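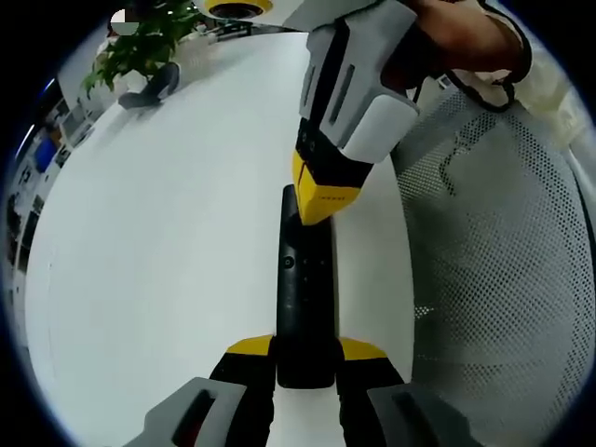

2章 機材の購入計画と予算

Prumenハンドグリッパーの導入費用は、本体の台数だけでは決まりません。作業台、照明、対象物、保存用ストレージ、消耗品、作業者の時間を合わせて見積もります。片手作業だけを収録するなら一人につき1台で足りますが、白い天板に置いた黒いリモコンへ手前と奥の両側からグリッパーを寄せるような作業では、2台を同時に使います。必要な作業台の広さも、記録されるデータの量も、この時点で片手の場合とは変わります。発注の前に本章を一通り読み、章末の確認表を埋めてください。

本章の対象は、初めて収録拠点を設ける方と、既存の拠点に収録席を増やす方です。本体の組み立ては3章、カメラの校正は4章、収録ソフトAtauの操作は5章で説明します。

2.1 計画の進め方

1. 収録する作業を書き出します。「リモコンを持ち上げて向きを変える」「布をたたむ」のように、動作と対象物がわかる書き方にします。

2. 各作業を片手作業と両手作業に分けます。迷うものは両手作業に入れてください。後から片手に減らす場合は機材が余るだけですが、逆の場合は追加発注と再校正が必要になります。

3. 目標の収録本数を決めます。1本は、対象物に手を伸ばしてから離すまでの一区切りです。

4. 同時に使う収録席の数を決めます。席数は部屋の広さより先に、作業者を何人確保できるかで決まることがほとんどです。

5. 席数から本体、作業台、照明、収録用PCの数を出します。

6. 2.5に従って保存容量を計算し、ストレージの費用を加えます。

7. 予備品と消耗品を加えます(2.6)。

8. 合計を初期費用と運用費用に分け、社内の書式に転記します。

注記：手順3の本数が決まらないうちは、手順4以降の数字を稟議に出さないでください。本数が倍になるとストレージと人件費はほぼ倍になりますが、本体の台数は変わらないことがあります。

2.2 本体の構成を選ぶ

本体は単品と2台組があります。2台組には左右の識別ラベル、同期ケーブル、共用の充電台が付属します。単品を二つ買っても両手収録はできますが、同期ケーブルは別売りになります。

片手収録のみの席
　本体 1
　カメラユニット 1
　手首ストラップ 1
　充電台(単品用) 1

両手収録の席
　本体 2
　カメラユニット 2
　手首ストラップ 2
　同期ケーブル 1
　充電台(共用) 1

カメラユニットは本体とは別の品番です。見積書に本体だけが載っていて、カメラユニットが抜けている例がよくあります。Srithong経由で発注する場合は、見積依頼の備考欄に「カメラユニット込み」と記入してください。

つめ先(フィンガーチップ)は標準品が本体に付いています。薄い物や小さい物を多く扱う場合は、細型のつめ先を追加します。つめ先の形状が変わると4章の校正をやり直すことになるため、標準と細型を一つの席で頻繁に付け替える運用は避け、席ごとに固定することを推奨します。

注意：旧型の本体と現行型の本体を左右に組み合わせないでください。装着はできますが、開閉量の記録単位が異なり、Atauで取り込む際にエラーになります。旧型が手元にある場合は、片手収録の席に回します。

2.3 作業台と設置場所

作業台は奥行き80cm以上のものを選びます。奥行きが足りないと、両手収録のときに奥側の本体が台の縁からはみ出し、手首の動きが制限されます。幅は、左右の腕を広げて台の上に収まる寸法を目安にしてください。

天板の条件は次のとおりです。

・つやのない単色であること
・継ぎ目や段差がないこと
・作業者が軽く寄りかかっても動かないこと

白い天板は黒や濃い色の対象物が見分けやすく、最初の一台に向いています。白い食器や白い紙を多く扱う計画であれば、灰色の天板も一枚用意してください。台ごと買い足す必要はなく、Garatusの作業台では天板だけを交換できます。発注時に「天板追加」を選ぶと、脚部を除いた価格で見積もられます。

カメラの画角は広く、天板の外側も映ります。観葉植物や棚、隣の席の機材が映っても収録には差し支えありませんが、社名入りの書類、画面に開いたメール、名札などは映らない位置に移してください。移す場所がない場合は、つい立ての費用を見込みます。

椅子の要否は作業によって変わります。机上の小物だけなら座って行えますが、両手で大きな物を扱う作業は立って行うほうが腕を動かしやすくなります。座位と立位の両方を行う席には昇降式の作業台を選びます。昇降式は固定式より高価で、納期も長くなります。

注意：車輪付きの作業台を使う場合は、全輪をロックできるものに限ります。収録中に台がずれた記録は、取り込み後に補正できません。

2.4 照明

天板の中央で700ルクスを確保してください。天井照明だけで足りる部屋もあります。購入前に、実際に収録する時間帯に照度計で測ってください。午後に測って十分だった部屋が、夕方には足りなくなることがあります。

1. 収録席を置く予定の位置に台、または同じ高さの机を置きます。

2. 照度計を天板の中央に置き、部屋の照明をすべて点けて測ります。

3. 作業者が立つ位置に人が立ち、もう一度測ります。体の影で下がった値を記録します。

4. 手順3の値が基準を下回った場合は、補助照明を計画に加えます。

補助照明は左右に1灯ずつ置きます。片側だけに置くと、奥側から伸ばした本体の影が対象物に落ちます。光沢のある対象物では、照明の映り込みを抑える拡散板も用意してください。拡散板は照明に付属しないことが多いため、見積書で別の行になっているかを確かめます。

窓のある部屋では、遮光カーテンかロールスクリーンの費用も検討します。建物の規定で取り付けに許可がいる場合があり、工事の日程に影響します。

2.5 保存容量と収録用PC

保存容量は、試し収録の結果から計算します。カタログの数値から割り出す方法もありますが、1本の長さは作業によってかなり違うため、試し収録のほうが計画とのずれが小さくなります。

1. 書き出した作業の中から、短いもの、普通のもの、長いものを選びます。

2. それぞれを10本ずつ収録します。機材がまだない場合は、Srithongの貸出機を利用できます。

3. Atauの「集計」画面で、作業ごとの平均容量を確認します。

4. 平均容量に目標本数を掛けます。

5. 出た値を2倍します。収録データの複製を別の場所に置くための容量です。

例えば、ある作業の目標を1,000本とする場合は、その作業の平均容量に1,000を掛け、さらに2倍した値が必要な容量です。作業ごとに計算し、最後に合計します。全作業の平均を先に出してから掛けると、長い作業の本数が多い計画では容量が不足します。

両手収録の容量は、カメラユニット2台分が合算されて表示されます。自分で倍にする必要はありません。

収録用PCは一席につき1台です。1台のPCに二席分の本体をつなぐことはできません。必要な性能は5章の冒頭にあります。既存のPCを流用する場合は、本体内蔵の保存装置に空きがあるかに加えて、USB端子の数を確認してください。両手収録では本体2台と外付けストレージを同時につなぎます。ハブを使う場合は電源付きのものを選びます。

注記：クラウドに保存する場合は、保管料のほかに転送料がかかることがあります。料金表の「取り出し」または「下り」の項目を確認し、学習側へデータを渡す回数を掛けて運用費用に入れてください。

2.6 予備品と消耗品

消耗品は初回の発注に含めておきます。後から少量ずつ頼むと、送料が品代を上回ることがあります。

つめ先
　摩耗が最も早い部品です。角が丸くなる、表面が滑るといった状態になったら交換します。左右一組で交換し、片方だけ新品にしないでください。

手首ストラップ
　汗で傷みます。作業者ごとに1本を割り当てると、衛生面の管理が楽になります。締めたときに袖口を巻き込まない長さのものを選びます。

固定ねじ
　つめ先の付け根に使う小ねじです。分解のたびに紛失しやすく、市販品では頭の形が合いません。

レンズ清掃用品
　ブロワーと不織布を使います。アルコール入りの清掃布はレンズのコーティングを傷めるため、購入しないでください。

ケーブル
　同期ケーブルとUSBケーブルは、席数にかかわらず最低1本ずつ予備を持ちます。

予備の本体をいくつ持つかは、止められない日程がどれだけあるかで決めます。修理期間中に収録を休めるなら、予備はなくても運用できます。外部の作業者を期間契約で集めている拠点では、予備の本体を1台置いてください。修理を待つ間も人件費は発生します。

2.7 対象物の購入

対象物の費用は小さく見えますが、計画から漏れると収録初日に作業が止まります。家庭にある物を持ち寄る方法は、試し収録までにとどめてください。途中で持ち主に返すことになると、同じ物での撮り直しができません。

リモコン、食器、文具などは、形や大きさの異なるものを混ぜてそろえます。同じ型を多数そろえても、データの幅は広がりません。壊れやすい物と、表面が擦れて見た目の変わる物だけは、同じ型の予備を用意します。

電池を使う物は、電池を入れた状態と抜いた状態で重さが変わります。どちらで収録するかを決め、購入リストに書き添えてください。

対象物を保管する箱と棚も計上します。棚がないと作業台の端に物がたまり、収録ごとに片付けの時間がかかります。

2.8 予算表の作り方

予算表は次の区分で作成します。括弧内は記入漏れの多い項目です。

初期費用
　本体一式(カメラユニット、同期ケーブル)
　作業台(天板追加、搬入費)
　照明(拡散板、スタンド)
　収録用PC(電源付きハブ)
　ストレージ(複製用)
　対象物(保管箱、棚)
　初回の消耗品

運用費用
　作業者の人件費(練習時間、片付けの時間)
　データ確認の人件費
　消耗品の補充
　保管料と転送料
　校正用ボードの買い替え
　修理費

人件費には、収録していない時間も含めます。初めての作業者は、本体の重さと開閉の感覚に慣れるまで練習が必要で、練習中の記録は納品データに使えません。

データ確認は見落とされやすい項目です。途中で対象物が視野から外れた記録や、左右の時刻がずれた記録を取り除く作業で、収録の担当とは別の人が行います。兼任させる場合は、収録の本数を減らして計画してください。

予備費は合計の10%とします。内訳は決めずに残しておきます。

2.9 発注の順序

1. 作業台と照明を先に発注します。昇降式の作業台は納期を必ず確認します。

2. 本体とカメラユニットを発注します。年度末の2月から3月は出荷が混み合うため、この時期に受け取りたい場合は早めに見積もりを取ってください。

3. 収録用PCとストレージを発注します。Atauの動作確認は本体が届いてから行うため、PCだけ早く届いても作業は進みません。

4. 対象物と消耗品を発注します。

5. 全品の受け取り後、3章に進みます。

注意：本体の箱は保証期間中は捨てないでください。修理の際は元の緩衝材で送る必要があり、箱がない場合は梱包費を請求します。

2.10 発注前の確認表

□ 収録する作業の一覧がある
□ 片手作業と両手作業を区別した
□ 目標本数を作業ごとに決めた
□ カメラユニットが見積書に入っている
□ 本体の型が左右でそろっている
□ 作業台の奥行きを確認した
□ 作業者が立った状態で照度を測った
□ 試し収録から保存容量を計算した
□ 複製用の容量を含めた
□ つめ先と固定ねじの予備を入れた
□ 対象物の購入リストと保管場所がある
□ 練習時間とデータ確認の人件費を入れた
□ 予備費を入れた

空欄が残る場合は、該当する節に戻ってください。見積書の品番と付属品の対応は、付録Bの一覧で確認できます。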